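3.2 Household survey and appliance logging
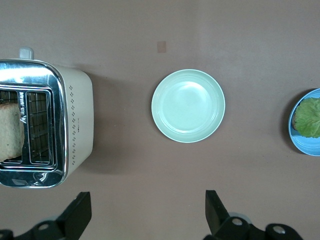 Figure 1. Two-slot toaster on a tabletop.

The second part of the study concerns the timing of small electrical loads at breakfast. Earlier work on morning demand has mostly used whole-house meter readings taken every half hour. At that spacing, a load that runs for two or three minutes is spread thin and can't be told apart from a slow rise in lighting or water heating. We therefore logged single outlets in 80 households in Narnholm, with one reading every 4 seconds.

Households were drawn from the customer list of the local supplier, Wetent, after removing addresses with electric space heating. Each household received plug-in meters for the kettle, the toaster, the coffee maker and one further appliance of its own choice. The fourth meter was most often placed on a microwave oven. Residents were asked to leave the meters in place for 20 days and to keep their usual habits. They also filled in a short diary giving the time at which each person got up and whether breakfast was eaten at home.

Toasters were treated as a separate class (Figure 1). A toaster draws close to its full rated power from the moment the lever goes down until it is released, so a single cycle appears in the record as a flat block with steep sides. Kettles give a similar block, but of greater height, and the two can be separated by a simple threshold on power. Coffee makers are harder to handle. The heating phase resembles a short kettle cycle, and the hot plate then switches on and off for as long as the machine is left running. We counted only the heating phase as a breakfast event and assigned the hot plate to background load.

A toaster cycle was defined as any period above the threshold lasting at least 20 seconds. Shorter periods were dropped, as they mostly came from a lever being pressed and released again. Two cycles separated by less than 3 minutes were joined into one event. This rule affects the results for larger households, where several rounds of bread are often made one after another, and we return to it in Section 5. No attempt was made to estimate the number of slices per cycle. The two-slot models in our sample heat both slots whatever is placed in them, and the power record carries no information on this point.

Clock drift was corrected after collection. The meters have no network connection, and each was set by hand before delivery. On return, the internal clock was compared with a reference clock and the difference was spread evenly over the logging period. Meters that had lost power during the period - usually after being moved to another outlet - could not be corrected in this way. Their records were kept up to the interruption and discarded after it.

The diaries were coded by two of the authors working separately. Where the codes differed, the entry was read again by both and a single code was agreed. Entries with no wake time were left blank and were not filled in from the meter record, as this would have made the later comparison between wake time and first load circular.

Weekdays and weekends were analyzed apart. School holidays were excluded, and logging in the last group of households was put off until September for this reason. For each household we then computed the delay between the first recorded wake time and the first breakfast event, and the overlap in time between kettle and toaster. The overlap is the quantity of most interest for the local network, as it sets the height of the short peaks that half-hour readings fail to show.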